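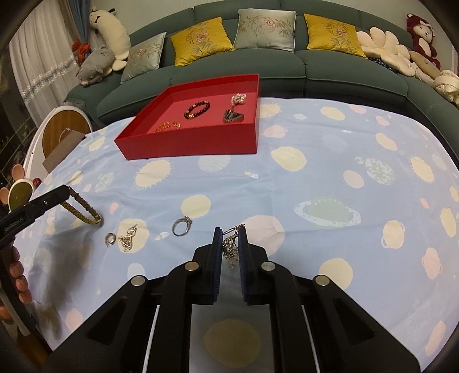

Prirkham, February 6, 2022

Ticket 312
Product: Irkance activity app, phone version, paired with Robles wrist band
Opened by: Nuria Benítez
Handled by: Yetunde Oyelaran
Status: Closed

Subject: Outdoor walks saved with no heart rate and the wrong active minutes

Customer's report

I walk the Hetusmont loop most mornings before work. It takes me 90 minutes at my normal pace. Since the January update the app saves the walk with the right distance, but it gives me 26 active minutes and the heart rate chart is blank after the first hill. Indoor workouts are fine. I have restarted the phone and the band and charged both overnight. My doctor wants me to keep my weekly active minutes up after a long winter of sitting, so I need the number to be right. I don't want to reset the band if that wipes my history.

Reply, Y. Oyelaran

Thanks for the details. Resetting the band does not delete walks already saved to your account, but please hold off on that for now. Can you tell me:

Is battery saver turned on for the phone?
Do you wear the band over or under a sleeve?
Does the walk show a gap on the map, or only on the heart rate chart?

Customer's reply

Battery saver is on, it always has been. Band goes under the jacket sleeve and over a thin shirt cuff because the metal gets cold. No gap on the map.

Reply, Y. Oyelaran

Two things to change, one at a time so we know which one matters.

First walk: wear the band on bare skin, a finger's width above the wrist bone, snug enough that it doesn't slide. Leave battery saver as it is.

Second walk: same band position, and in the phone's battery settings set Irkance to unrestricted. The January update moved heart rate syncing to the background, and some phones stop it once the screen has been off for a while.

Please send the log after each one (Profile, Help, Send log).

Customer's reply

First walk: heart rate lasted longer but dropped out past the reservoir. Active minutes still low. Log sent.

Second walk: full chart, start to finish. The active minutes look right for the first time in weeks. It was icy so I was slower than usual. Log sent.

Notes, Y. Oyelaran

Log 1: band readings good throughout, sync stopped by phone.
Log 2: no stops.
Loose contact over the cuff was a smaller part of the problem. Main cause is the battery restriction. Added to the known issues page.

Customer asked if the old walks can be corrected. The band only stores 2 days of readings, so the earlier ones can't be rebuilt. She can edit active minutes by hand: open the walk, tap Edit, tap Active time. Edited walks count toward the weekly total but not toward badges.

Customer confirmed she will edit the ones she needs for her appointment. Closing. Reply to this ticket to reopen it.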